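Nostetti Counter Arm Pair: Two Months of Kitchen and Packing Work
Reviewed 15 May 2018

The Nostetti pair is sold as a bench-mounted system for light handling: two arms, parallel grippers with angular fingers, a controller and a license for the task software. We ran it from February in a test kitchen at Trundomside and later on the small-parts bench in the shop next door. The question was narrow. Can it take over a chore that a person currently does with half their attention, and can it do so without needing the other half?

Setup took most of a day. The mounting plate is rigid and the cable routing is sensible, though the left arm's connector sits where a wall socket usually is. Calibration is a guided routine and has to be repeated whenever either base is moved. The manual gives this one line on page 67. It deserves more, as a small shift at the base becomes a missed grasp at the fingertip.

On the shop bench, the job was moving molded caps from an open bin to a divided box. Over 545 picks the pair failed 17 times, nearly always on caps lying flat against the bin wall. It recovered without help from most of those. A person is several times faster, but the arms ran through lunch and the box was correct at the end of it. For rigid parts of one shape, in fixed light, I would call the system usable.

Kitchen work is harder. The bakery task is the one I spent longest on: pastries on a tray, a paper bag beside it, a slotted spatula as the tool. Each item has its own problem. A flaky square pastry sheds layers if pinched. A donut tolerates side pressure but slides on smooth plastic. The bag is light enough to tip when brushed, and its opening is never quite the same shape twice.
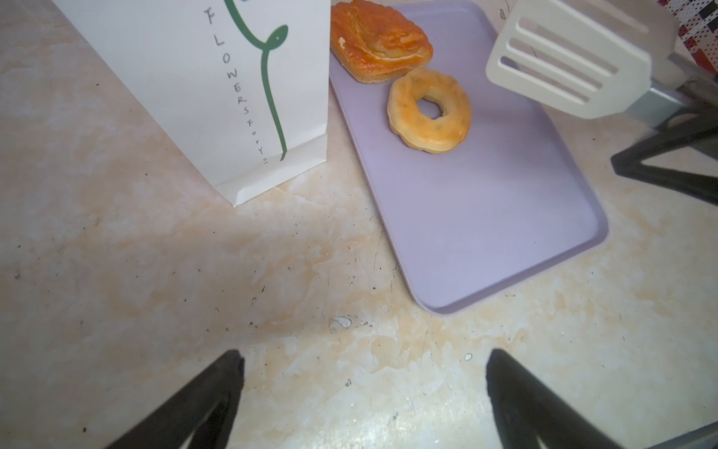
Luuk Prins wrote in after an early version of these notes went up and objected to the spatula. In his view, a flat tool held by a two-finger gripper adds a joint that the software cannot feel, and any buyer would be better off with soft fingertips and a direct grasp. He also asked why a bakery would pay for two arms when tongs cost almost nothing.

The first objection is fair in part. The handle can rotate in the grip under load, and the controller has no estimate of that rotation. Wrapping the handle with friction tape reduced the problem and did not remove it. Soft fingertips from Lambrechts fit the mounts and did well on donuts, but they marked glazed tops and were slow to clean. I went back to the spatula for anything layered.

On cost I have less to say. In 289 bakery attempts, roughly two thirds ended with the item in the bag and the bag upright. That is a respectable result for research and a poor one for a counter with customers. Most failures came at the transfer, where the pastry has cleared the tray and must be tilted into the opening. Tilt late and it catches on the rim. Tilt early and it lands on the counter.

The software has one irritating habit. After a failed grasp it retries from the same approach angle, up to four times, before trying another. The Cundura add-on changes this and should be part of the base license. Logging is good, with joint loads and gripper width saved for each attempt in a format that opens in any spreadsheet.

Noise is low. Cleaning is awkward: the fingers come off with two screws, but crumbs collect in the slide behind them, and the housing there is not rated for washing. Lieven Vandenberghe, who shared the bench with me, kept a soft brush clipped to the base and used it after every run.

Recommended for repetitive handling of rigid parts. For food service, wait for a sealed gripper and better control of held tools. The emergency stop works as it should and is within reach from either side.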